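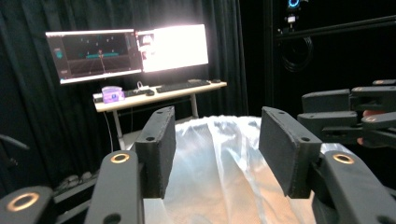
February
By the Collero Working Group on Home Furnishings, Bronau

4. Measurement errors in made-to-measure roller blinds

4.1 Material

The orders examined in this section come from the Bronau branch of Trustar, a retailer that sells roller blinds cut to the customer's own dimensions. The branch gave us access to 2,893 closed orders. For each order we had the width and drop entered by the customer, the chosen type of fitting (inside or outside the recess), the fabric, and a short free-text note if the blind was returned or cut again. Orders measured by a fitter from the shop were kept apart and are used only for comparison.

We did not have access to the windows themselves. An error is therefore defined by its consequence: an order is counted as wrongly measured when the note states that the blind did not fit and the workshop confirmed that it had been cut as ordered. This definition is narrow. A customer who received a blind slightly too short, and decided to live with it, does not appear in our material.

4.2 Types of error

Reading the notes, we found that most complaints could be placed in one of 3 groups. In the first group, the customer measured the recess at one height only. Walls in older houses are seldom parallel, and a blind that fits at the sill can be too wide at the top, where the brackets are mounted. In the second group, the customer gave the fabric width where the form asked for the total width including brackets. The difference for the Su model is 30 mm, and it is often visible in the note that the blind is wrong by just this amount. The third group contains exchanged values, with the drop written in the field for the width.

The second group deserves more attention than it has received. The order form used by the branch shows a drawing with two arrows, and both arrows end near the bracket. Several customers wrote that they had followed the drawing carefully – and we believe them. Fitters rarely make this mistake, but they do not use the form either; they write the recess size and let the workshop make the deduction.

4.3 Fabric and packing

A smaller set of notes concerns blinds that had the correct size but were described as "wavy" or "not straight." We first suspected the cutting. The workshop suggested instead to look at the way the rolled blinds are wrapped, as plastic bags tighten in different ways over the ends of the tube. Thin plastic takes long creases easily (Figure 3 shows a translucent bag spread on a table, with folds running along it), but we found no sign that such creases pass to a coated fabric. The question was left open, and these orders were excluded from the error groups above.

4.4 Limits of the coding

The notes were written by different employees and vary in length. Some contain only the word "size." We coded a first batch of 1,000 orders twice, with an interval between the two readings, and changed the coding rules where the readings disagreed. The disagreements were mainly between the first and the second group, when the note said that the blind was too wide and gave no amount. Such notes were moved to a separate class, "width, cause unknown," and they are not used in the comparison of forms in Section 5.

Contact: Collero Working Group, Bronau | Copyright Collero, all rights reserved | Back to top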